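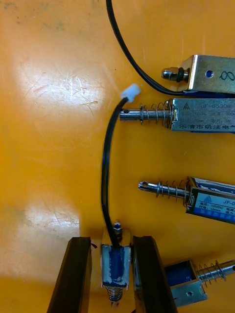
Progress report to the Trodari small grants program
Canditz Shared Workshop – solenoid sorting arm, second report
Period covered: to the end of March

Summary

The arm is built and running on the bench. It can pick up a single solenoid from the work surface and hold it upright between the fingers. Sorting by size is not reliable yet. Spending is within the grant.

Work done

We finished the gripper in the first half of the period. The first set of fingers was bare printed plastic and let the metal frames slide, so we changed to rubber-padded jaws that taper toward the tip. The small camera at the wrist is now fixed in place and its cable no longer catches when the arm turns.

The parts for the trials are push-pull solenoids from the workshop's own stock, most of them left over from the Lewis door latch job. They are a mixed lot. The labels we have read include JF-0530B, and some units are marked by hand or have no label we can use. Springs, plungers and trailing wires all change the outline the camera sees.

Trial results

We ran 103 pick trials with one solenoid at a time. The arm lifted and held the part in 84 of them. Most of the misses came from the plunger or spring being gripped in place of the frame. Wires with a connector on the end also gave trouble – the connector drags and turns the part.

With several solenoids on the surface together we have done only 10 trials, too few to report a rate.

Problems

Glare off the glossy work surface is still the main one. It washes out part of the view and the software loses edges there. We have tried moving the bench lamp, with a small improvement. A matte sheet is on order from Eltora.

Budget

Spending this period was on jaw pads, cable and a spare servo. We have $40 left in the parts line, which will cover the matte sheet. No change to the total is requested.

Next period

Repeat the single-part trials on the matte surface, then move to mixed groups. We also need to settle how the bins will be laid out before the open evening.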